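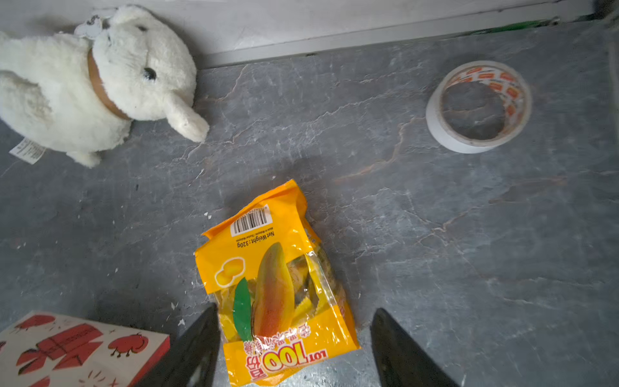 Cómo montar un puesto de picking mixto con brazo (y qué le cambia al equipo)

Guía rápida, escrita entre turno y turno. Va para quien tenga que meter un brazo en preparación de pedidos variados – bolsas, peluches, rollos de cinta, cajitas – y no solo cajas iguales. Nosotros lo hicimos en el almacén de Turkberg con el software Vellus. Con otro sistema cambian los menús, lo demás vale casi todo.

Antes de tocar nada

Hablar con la gente del puesto. En serio, lo primero. En Turkberg se anunció con un papel en el vestuario y costó semanas arreglarlo. Mejor una reunión corta en la propia mesa, con el brazo parado, y decir claro qué tareas se van y cuáles se quedan.

Apuntar además lo que cada persona ya sabe: qué bolsa se rompe por la soldadura, qué peluche se engancha por la etiqueta. Eso no viene en ningún manual y luego hay que meterlo en las fichas.

Paso 1. Separar los artículos por cómo se agarran

Olvidarse de las familias del catálogo. Aquí manda la pinza.

– Blandos que ceden: peluches, textil. Coger por el cuerpo, nunca por oreja, pata ni etiqueta.
– Bolsas: fruta seca, snacks. Dedos a los lados, poca fuerza. Si la bolsa está arrugada el código no se lee siempre a la primera, dejar un segundo intento.
– Huecos: rollos de cinta. De pie o tumbado son dos fichas distintas.
– Cajas pequeñas: lo fácil. Empezar por ahí.

Paso 2. Crear las fichas en Vellus

Una por artículo y postura. Menú Artículos > Nueva ficha > Agarre. Poner fuerza, apertura y zona prohibida. Guardar y probar con 5 piezas antes de pasarla a producción. Si falla una, no subir la fuerza sin más – mirar primero la postura.

Ojo con las bolsas boca abajo. La ficha tiene que admitir las dos orientaciones o el brazo la manda a la bandeja de rechazo y alguien acaba girando bolsas toda la mañana.

Paso 3. La bandeja de rechazo

Ponerla a la altura de la cintura y del lado de la persona. La nuestra estaba detrás, mala idea. Quien atiende el puesto la vacía y marca el motivo en pantalla. Solo 2 toques, si pides más no lo rellena nadie.

Paso 4. Repartir el trabajo de nuevo

Lo que cambió en el puesto:

– Menos coger y soltar, más revisar. Las muñecas lo agradecen, la vista no tanto. Rotar.
– Quien preparaba pedidos ahora corrige fichas. Es otra categoria, hay que pagarlo como tal y dejarlo por escrito antes de arrancar.
– El ritmo lo marca la persona. Botón de pausa a mano y sin pedir permiso.
– Se habla menos, cada uno mira su pantalla. Juntamos los descansos y algo ayudó.

Paso 5. Decidir cuándo se queda solo

Nuestro límite: 95 % de agarres buenos en un turno completo, por ficha. Por debajo, esa ficha vuelve a mano. No hacer la media de todas, las cajas tapan lo mal que van los peluches.

Fallos típicos

Coge dos cosas a la vez: artículos demasiado juntos, separarlos en la mesa.
Suelta la bolsa al girar: agarre muy cerca del borde.
No ve el artículo: revisar la luz, los brillos del envase y que la lente esté limpia. Un trapo seco y ya esta.

Falta la parte de devoluciones, la subo cuando la tengamos probada.

Artículos relacionados
Etiquetas que no se leen: qué mirar antes de llamar a soporte
Thampi: primeras pruebas con la cinta de entrada
Plantilla de rotación para puestos de revisión
Visita al almacén de Hudwood
Cómo explicar un cambio de puesto sin usar el tablón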